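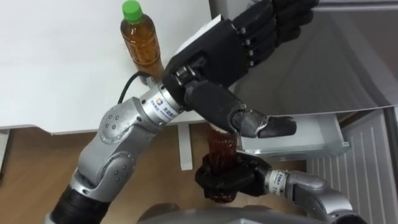 Bottle of what looks like tea with a green cap on the white table, cup held nearby. 

Fitlow Drinks Table

Fitlow is a collection of short recordings about getting a drink ready at a small table: bottles, cups, caps, the reach across the tabletop, the pause before a pour. We love this little corner of daily life and wanted a set that gives it proper room!

What you get

The current release has 1330 clips and 358 still pictures. The stills are a good place to start if you only want to look at the objects. Every clip has a plain text note with the same name, saying which bottle and which cup were used and what the person writing the note thought was going on. Some notes are one line long and some ramble (the tea ones especially).

The things on the table

Bottles are mostly clear plastic, so the color and level of the drink can be made out from the side. Tea is the star, in every shade from straw to dark amber, but there is water and juice too. Screw caps come in several colors, and we kept the bright ones on purpose because they are so easy to find in a busy picture. Cups vary in height, rim and wall thickness. A short wide cup and a tall narrow one make for very different pours, and it's great fun to compare them side by side.

Tables are named after their rooms. Viralgate is the bigger room and has most of the clips. Grímsdóttir is smaller, gets lovely light until 4 p.m., and has a lot of the juice clips.

Folders

clips/ the recordings
stills/ single pictures
notes/ one text file per clip or still
objects.csv bottle and cup list, with capacity in milliliters where we could measure it

The largest bottle in objects.csv holds 730 ml. Cup capacity is measured to the brim, so expect a normal serving to be less.

Known gaps

Hot drinks are missing completely. Mugs with handles are rare. Fill levels in the notes are judged by eye and two writers may disagree about "half full," so please treat them as hints. A few notes call the same cup "beaker" and "tumbler"; the spelling in objects.csv wins.

Coming next

We are aiming for around 3000 clips in the August update, with pitchers, straws and (finally!) ice. If you use the set for something, tell the Cliltine team through the issues page. Corrections to the notes are very welcome there too, even tiny ones.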